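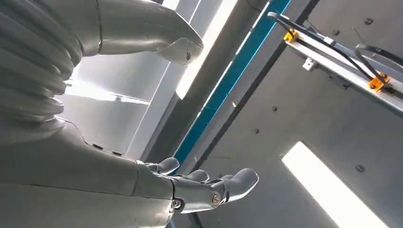 She had the kettle on before I'd found a place to hang my coat, and we were well into the second pot before either of us mentioned allotments, though that was what I'd come to Pillgate to talk over. She has had her plot there for most of her working life, and now that she's retired she is up there in all weathers (her husband says he ought to forward the post).

"I only took it on for the rhubarb," she told me. "The man before me had left three great crowns of it and I couldn't bear to think of them going to waste. I didn't know a thing about soil. I put my first potatoes in upside down, if that's possible!"

The waiting list stands at 40 names, and the rent went up in April, which caused a bit of grumbling at the gate. She didn't join in. "It's still less than I'd spend on cut flowers," she said, "and I'd only be buying them to cheer myself up for not having a garden."

We got on to beans, as you do. She saves her own seed in old tea tins and gives most of it away, and I came home with a twist of newspaper in my pocket and strict orders to wait until the frosts were over.

September 27, 2018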